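Bench notebook – hand-held gripper pair, linkage service
August 8, 2023
Entered by Siiri Sepp

Carrying on from the page with the coffee ring. The pair is back together, both grippers, and I have written down the order of work this time so that the next person doesn't have to phone me at tea.

Symptom as reported by Willems: the jaws on the first unit close square, then open with one finger lagging the other by a hair. Willems measures in hairs. I got some 2 mm at the tips with the feeler stock, so a fairly coarse hair, possibly off a horse.

What I did, first unit:

Pads off and set aside in order, left pad in the left tray. Top pins next, then the lower pivots, which had been done up by somebody with strong forearms and no torque driver. The left pivot was dry. The right one had enough grease in it for both, and I suppose that averages out on paper. Cleaned the lot, put a smear of the Bovilau light grease on each pivot, wiped off what squeezed out. Nothing on the pads. If you get grease on the pads, change them, don't try to rescue them with alcohol and optimism.

Lower pivots back in to 30 on the small driver (its own scale, the units wore off years ago). Then open and close by hand before the top pins go in. It should move without a notch anywhere. Mine had a notch. Took it apart again and found a crumb of old threadlocker behind the left arm, about which I said a few words that aren't going in the notebook.

Checked open on the soft-goods setup, blue cloth on the pink cover.

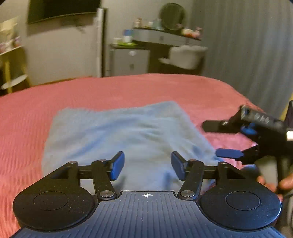
Jaws wide open over the cloth, second unit in from the right.

Lag at the tips is now under what I can get a feeler into. I am calling that fixed until Willems finds a finer hair.

Second unit only needed the pivots snugged and the cable looked at. The cable had been rubbing, so I gave it a sleeve for 4 cm from the strain relief. Please stop coiling it tight for storage. I wrote this in January as well, same pen, same tone.

Things to look at every time before you pick the pair up:

Arms – both should rest at the same angle when open. Sight across the tops of the pins.
Pads – press the backing with a thumbnail. If an edge lifts, it goes in the bin.
Target mark on the centre plate – dry cloth only. Eten used window cleaner on the spare plate and we now have a spare plate with a rumour of a target on it.
Housings – dust doesn't matter mechanically, but it gets into the pivots eventually, so brush away from the linkage. 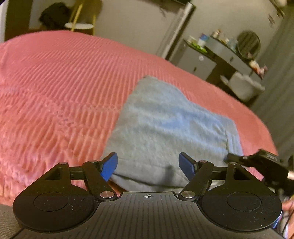
Fabric is what gives these things grief. Hard parts either go in the jaws or they don't, but a fold will creep in under a pad and drag lint up to the joint, and after a few days there's a tidy little felt washer where no washer was specified. I pulled one out of the lower right pivot with tweezers and have taped it to the facing page. It's a nice colour, at least.

So for cloth work the interval comes down. Brush out at the end of each session, full strip when the action gets gritty or at session 29, whichever turns up first. The Lurkow sheet says to go longer, but the Lurkow sheet was written for picking up blocks.
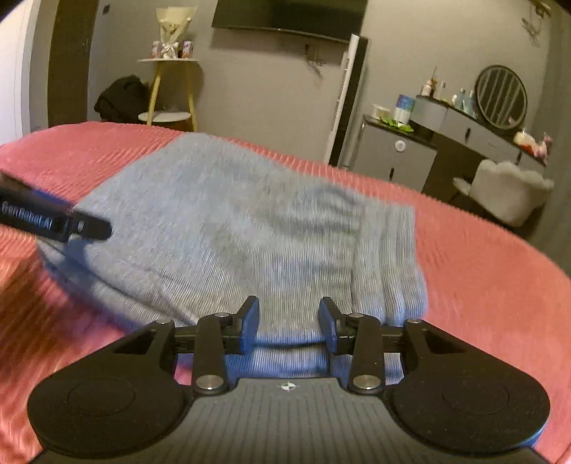
Still to do. The pivot caps want a dab of paint across the joint so we can see at a glance if one has walked. I have the paint and the brush, and the brush has set solid. Also need to order pads, the blue ones, and somebody should find out where the good tweezers went. I've been using the ones from the first aid kit, so if anyone gets a sliver this week, come and see me first.

Logged the new threadlocker batch on the cupboard door. Both units back in their case, cables loose.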